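Cable task, week six

The club's project this term is getting a two-finger gripper to unplug things inside a desktop tower. Gülizar Akyol proposed it in the spring, I seconded it, and by June we had a working arm and a list of problems longer than the parts list.

Finger geometry first. The original fingers were too wide to get between the drive cage and the cable bundles. Timothée redrew them as narrow plates with a row of small holes, so the pads can be moved along without cutting new parts. The third version, which we call Millet, is the one we kept.

Logging second. Every attempt is saved with the wrist camera video, joint positions and a result code. We have 1,893 attempts on file, and the target before the end of term is 2,000. Of those, 686 were done by hand guiding, and the rest were run from the controller. Code 4 (finger touched the cage) is still the most common failure. Code 7 was supposed to mean a lost grip, but two people used it for "operator gave up," so the early entries need to be sorted again.

The approach angle matters more than I expected. Coming in straight down, the fingers block the camera's view of the connector. Coming in on a diagonal keeps the tips in view until late, at the cost of clearance on the cage side. 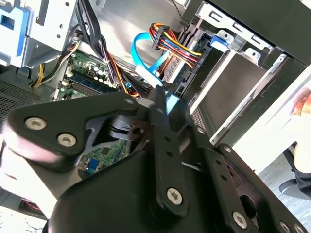
Next on the list is force limiting. Grip current is capped at 79 percent of the driver's maximum, which is fine for a drive power plug and too much for a SATA connector. Agathe wants a separate cap per connector type — I would prefer one slow ramp and a stop on slip. We will try hers first, as it is less code.

Open items: re-sort code 7, replace the worn pads, write down the zeroing procedure. Solange has the old notes on zeroing, but they are for the previous wrist mount.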